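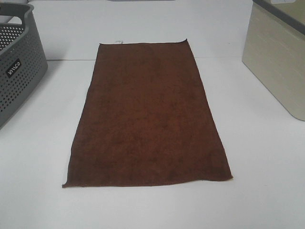

The tide gauge at Wondstead had been reading high since January. The discrepancy was 3 millimetres, well inside the tolerance in the Fundura manual, and the inspector would have left it alone if it had not grown every Sunday and shrunk by Tuesday. She took the logger back to her lodgings to open it. The landlady had one rule, that nothing was to mark the furniture, so the work was done over a reddish-brown towel laid flat on a white table, one corner curling up a little at the far end. The screws went down on it in the order they came out.

The logger held 1,672 records. She printed them and ruled a line under each week. The clock was sound. The float was sound. The seal had been replaced by Bimus under contract 251 and was seated correctly.

At 11 she made tea and read the station book. The previous keeper had written up the weather in pencil, and against each Sunday, in the column for remarks, he had put a single word: visitors.

She refitted the cover and drove down to the harbour. The stilling well was dry to the expected mark. On the inside of the hatch, where the Amarasinghe survey plate was riveted, there were wet handprints, small ones, going down.

She entered the time. Under remarks she wrote that the instrument was in good order and that the error lay with the water. Then she closed the hatch, signed the page and sat in the van with the heater on until the tide turned.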